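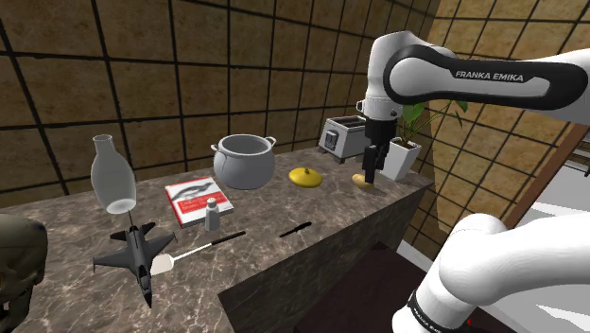
Holub walk-through bag scanner and the Niken wand: a season at the gate

Reviewed by Menaka Weerakoon
May 19, 2026

Our showground took delivery of the Holub cabinet scanner last November, along with four Niken hand wands, after the police liaison officer told us the old arrangement of trestle tables and torches wouldn't be accepted for the bigger events. I run the gate roster. I've now used both through 11 events, the smallest a dog trial and the largest a two-day country music weekend, and I think that's enough to say what they're good for.

The Holub first. It's a small X-ray cabinet with a belt, made for venues and court buildings, not airports. It runs off an ordinary power point and four people can get it off the trailer. Set-up takes us half an hour, most of it spent levelling the feet on grass. Put it on a sheet of form ply if you have no concrete. On bare ground it settles by lunchtime and the belt starts to drift to one side.

Picture quality is better than I expected for the money. Organic material shows orange, metal shows blue, and a pocket knife in a nappy bag is easy to pick once you've seen a few. Thermos flasks are a nuisance. The walls come up dark and you end up opening nearly all of them by hand. Laptops hide whatever is under them, so they have to come out, and people at a country show don't expect to be asked.

The maker claims 600 bags an hour. We have never got near it. Our best hour was 419, with an experienced operator on the screen and two people loading, and the queue was still back to the ticket booth. If you're planning staff numbers, I'd work on 400 and be pleased if you beat it. The belt itself is quick enough. The hold-up is people at the far end putting their belts and keys back on in the spot where the next tray needs to go. We added a second table three metres further along and that helped more than any setting on the machine.

There is an alarm function that draws a box around anything the software thinks is dense enough to be a worry. It went off for cheese, a family Bible, candles and a bag of wet clay. It did not go off for a multi-tool, which our operator saw anyway. We leave it switched on but the operators are told to look at the bag and not wait for the box.

The Niken wands are simpler and I have less to say. They're light, they take a standard rechargeable battery and they have a vibrate mode, which you want, as the beeper can't be heard near a stage. Sensitivity is set with a small wheel under the handle. It gets bumped. We put a strip of cloth tape over ours after one wand spent a whole morning turned down so far it missed a belt buckle. Test each one against a known object at the start of a shift and again after the meal break.

One of the four stopped charging in its second month. Brutitov, the distributor, replaced it without an argument, though we paid the postage back to them. Their phone support for the Holub has been slower. I waited three days for an answer about a fault code, and the answer was to turn it off at the wall.

Training is the part to budget for properly. The purchase price includes one day. Bernadette Phelan, who coordinates security for the neighbouring racecourse and has had the same model for longer than we have, told me she sends each operator for a second day and won't put anyone on the screen for more than twenty minutes at a stretch. We've copied the twenty minutes. Eyes go, and a tired operator passes everything. You'll also need to check licensing in your state before anyone switches it on. Ours took seven weeks, and the machine sat under a tarp for all of them.

I did get a quote on the Lotska cabinet, which has a wider tunnel that would take an esky. It was well outside our budget and needs its own trailer. Anyone running camping events should look at it, though, as eskies are the one thing we still search completely by hand, and at a music weekend that's a lot of ice.

Holub cabinet: would buy again, for venues with level ground and staff they can train.
Niken wands: would buy again. Order a spare, and tape the wheel.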